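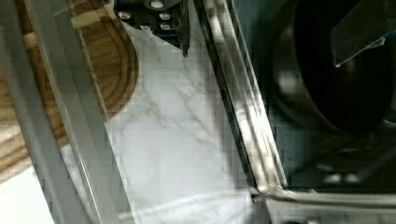 The Zinelcombe robotics club moved into its kitchen project in November, and the work is now at the stage where members spend most of a session repeating one short motion. The task is to pick up light objects from a counter and set them down again without knocking anything over. Polished marble with gray veins has been hard on the vision software, and so has the shiny metal edge beside it, where the glare is strong enough to hide the outline of a black pot. Students have been logging each failed attempt by hand, then sorting the log by cause before they change any code. So far the team has recorded over 2,000 attempts and hopes to reach 3,000 before the regional meet at Wumholm.

The meet gives each team five minutes to set up and one run at the full task. Scoring is on completed moves, with points taken off for dropped objects. Our students wrote their control program on top of the Sinduris package, which the club has used since last year, and a second group is working on a slower, more careful approach — they expect to have it ready for comparison by the next newsletter.
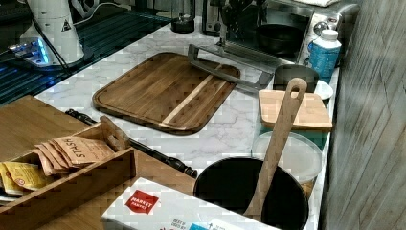
Do new members need to know how to program before they join?

Most of them start with no experience. They spend their first few sessions on the log and on basic safety, then pair up with an older student to write small pieces of code. The fee is $195 for the season and covers parts and the trip to Wumholm. Sessions are on Sunday afternoons in the Keskin building, and families are welcome to stop in.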